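Gripper restart check, Flutia bench
Monday, June 23, 2025
Checked by: Lindalva Miranda
Reason: grip pad slipped under load, part dropped

Rubber pad seated in gripper body: OK. Refitted by Gilmar.
Pad ribs clean: OK. Wiped down before the check.
Finger closes fully: FAIL. Stops 2 mm short on the right side. Same fault logged in November.
Emergency stop: OK. Tested from both ends of the bench.
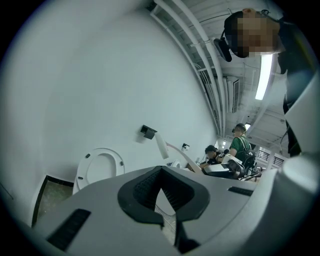 Cables clear of walkway: FAIL. Tape them down or reroute before the next shift.
Grip force at 100 percent: not tested. Waiting on the finger repair.
Fault log saved: OK. 13 entries, copy sent to Seon-mi Kwon.

Comments: Keep speed at 64 percent or lower until the finger is fixed. Cordeiro has the spare on order. Do not run unattended.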